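# Faveo Student Robotics Club Opens Second Year With a Sorting Challenge

FOR RELEASE 22/08/2019

The Faveo Student Robotics Club will begin its second year of project work next month with a task that sounds simple: get a robot arm, guided by a student's hands, to pick up everyday items and put each one in the correct bin.

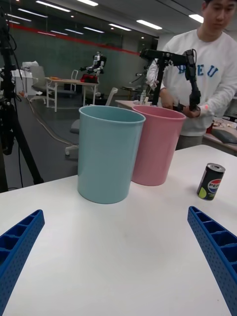

Ineke Peeters said the hardest part for new members is slowing down. Most of them come in wanting to write code on the first evening, she said, and they learn a lot more by moving the arm themselves for a few weeks and finding out how much goes into picking up a soda can.

The project is named Karik. Students work in pairs. One partner operates a hand-guided arm and the other watches the gripper, calls out problems and keeps the written log. They trade places after every set of runs. The logs are then used to train a program that will attempt the same task without a person guiding it.

During the first year, members completed 356 logged runs. Of those, 94 were thrown out during review, mostly for late starts, dropped items or missing notes. The review was done by the students, and the rules they wrote for it will be used again this year with a few changes. A dropped item no longer ends a run if the operator picks it up again without help.

"We argued over that rule for most of a meeting," said Celeste Acuña, who leads the club's software group. "A person who drops something just picks it back up. We wanted the program to have some examples of that, so we changed it."

New this year is an open competition, the Erkik Round, planned for January. Teams will be given a set of household objects they have not practiced with and a time limit for sorting them. Scoring will cover correct placement, total time and the condition of the objects afterward — a crushed can loses points even if it lands in the right bin. Each team may enter in the guided class, the programmed class or both.

The club has 40 places for the coming year. Returning members keep their places if they register before the first meeting. No experience with robots or programming is needed, and there is no charge for using the equipment. Students who already program are welcome, but they take the same safety session as everyone else before they operate an arm.

Meetings are held in the Aravena Building, in the ground floor lab. The first meeting will cover safety, the log format and pair assignments. Members should wear closed shoes, and long hair should be tied back. Food stays outside the lab.

Parents and teachers may visit during any regular meeting. Groups are asked to write ahead so that a work table can be set aside for them. Visitors who want to try guiding an arm can do so once the evening's logged runs are finished.

Registration forms are available at the Aravena Building front desk. Rules for the Erkik Round will be posted there after the first meeting, along with the list of objects allowed for practice.

**Press contact:** Ineke Peeters, Faveo Student Robotics Club, Aravena Building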